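Technical Learning Online
Published 29 January 2020 | By Anatole Lacroix

We use cookies to remember your place in the text. By continuing to read you accept our cookie notice.

Chapter 4
Selecting a Two-Arm Workstation

4.1 Purpose of the Chapter

The preceding chapters treated the single arm: its reach, its payload, its controller, and the safety measures required wherever people work nearby. The present chapter turns to the two-arm workstation as it is commonly sold, that is, as a kit. A purchaser receives two arms, two grippers, the cabling, a controller, and a software license, and is expected to supply the table, the room, and the work. The student who completes this chapter should be able to read a supplier's offer, identify what it leaves out, and carry out a bench trial that will support or reject a purchase.

Three offers are followed throughout. The Wandley kit is sold complete and is installed by the supplier. The Tomine kit is sold in parts and assembled by the purchaser. The Bouvier service is a lease under which the equipment remains the property of the supplier and is exchanged when it fails. Each is described in its own section, and the exercises at the end of the chapter refer to all three.

4.2 What Is Being Purchased

Suppliers describe their kits by the arm. Reach, payload, and repeatability appear on the first page of nearly every data sheet, and they are easily compared. The student should note, however, that most disappointments reported after delivery concern the gripper. An arm that can carry a heavy part is of little use if its fingers cannot close securely on the part in question.

A parallel gripper has two fingers that move toward and away from each other along a straight line. It is simple, it is easily repaired, and it is the standard fitting on all three kits considered here. Its limits are set by how far the fingers open, by how hard they close, and by the shape and surface of the fingers themselves. A purchaser should ask for each of these values in writing and should ask whether other fingers may be fitted without loss of warranty.

The cost of a spare set of fingers is seldom included in the first quotation. In the Tomine price list used for the exercises, a spare set is listed at $272, and a replacement gripper with its cable at $3,477. Neither figure appears on the summary page.

4.3 The Bench Trial

A bench trial is a short program of handling tasks performed with the purchaser's own objects before an order is placed. It does not replace a full acceptance test, which is treated in Chapter 6. Its value lies in bringing common faults to light while the purchaser is still free to decline the offer.
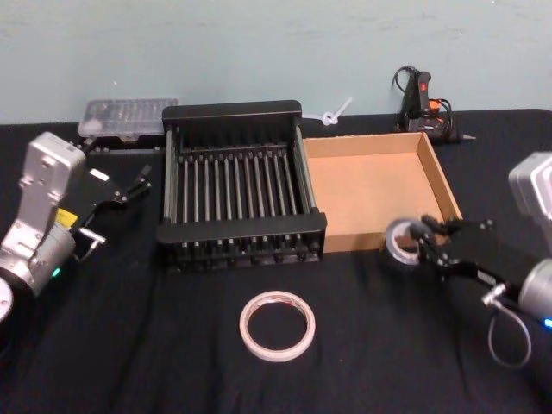

Objects for a bench trial should be ordinary, inexpensive, and varied in shape. They should be chosen by the purchaser and not by the supplier, whose demonstration parts will usually have been selected to suit the gripper. Rolls of tape are well suited to the purpose. A roll may be held upright by its rim, as the right gripper holds the silver-grey roll over the corner of the cardboard box, or it may lie flat, as the masking tape does in front of the rack, and the two positions call for quite different approaches by the fingers. An open box provides a simple target for placing, and a dish rack with narrow slots provides a more demanding one. A plain dark cloth over the table is acceptable, provided that the same cloth is used for every kit under trial.

The trial should be run in the following order:

1. Record the position of every object before power is applied to the arms.
2. Perform each task with one arm while the other is held clear.
3. Perform each task again with the other arm.
4. Perform at least one task in which an object passes from one gripper to the other.
5. Repeat the full program 60 times, recording every dropped object, missed grasp, and stop.

Failures should be recorded by type. A single total conceals the difference between a gripper that closes too early and an arm that arrives in the wrong place, and the two faults have different remedies. The form used at the Gola training workshop, reproduced in Appendix B, provides a separate column for each.

4.4 Cables and Clearance

Cable routing receives little attention in sales literature. The cable that serves a gripper must have enough slack to allow the wrist to turn through its full range, but slack that hangs below the gripper may catch on the edge of a box or drag an object across the table. During the trial, the observer should stand where both cables can be seen and should note any contact between a cable and the work.

Clearance between the two arms must also be checked. Each arm has a region it can reach, and the regions overlap near the center of the table. The supplier should state how the controller prevents a collision in this shared region, and whether that protection remains active when an arm is guided by hand. The Wandley manual answers both questions. The Bouvier lease refers the reader to a separate document, which should be obtained before signature.

4.5 Terms of Supply

The remainder of the chapter examines the three offers in detail, beginning with the Wandley kit. Before proceeding, the student should review the definitions of payload and repeatability given in Chapter 2 and should have a copy of the trial form at hand.

Contact the publisher | Copyright 2020 Technical Learning Online | Back to top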